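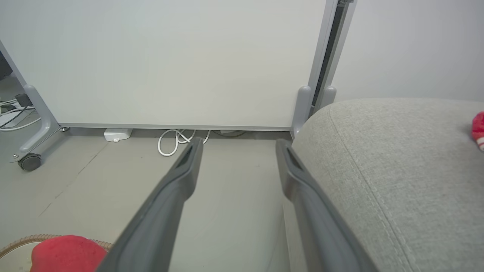

Wunstead Local History Evenings – your questions answered

Do I need to know anything about Wunstead before I come?
Not a thing! Plenty of our regulars moved here recently and started from scratch. If you can find the hall, you're ready.

When does the season start?
September, and we run through to spring with a break over Christmas. Talks last an hour, then there's tea and a lot of chatter (bring your own mug if you like a big one).

What do you cover?
Anything with a bit of Wunstead in it. Last season we had the Cheetham brickworks, the lost railway halt at Drillwood and a cracking evening on field names. The old maps always go down a storm, so come early if you want a good look.

How much does it cost?
£3 on the door, children free. No need to book.

Can I see the photo collection?
Yes please! We have over 2000 prints and postcards, most of them scanned, and we'd love help putting names to faces. The oldest is a street view of Cheetham taken 113 years ago, and you can still make out the shop signs.

Who or what is Disa?
Disa is our newsletter, named after a barge that used to carry bricks down from Cheetham. Back issues are kept in the box by the door – help yourself to one.

I've found some old papers in the loft. Are you interested?
Very! Receipts, school reports, bus tickets, we like the lot. Please don't tape or laminate anything before we've seen it. We can scan things and hand them back the same evening.

Is there parking?
A little behind the hall, more on Drillwood Lane.

Page last updated December 27, 2016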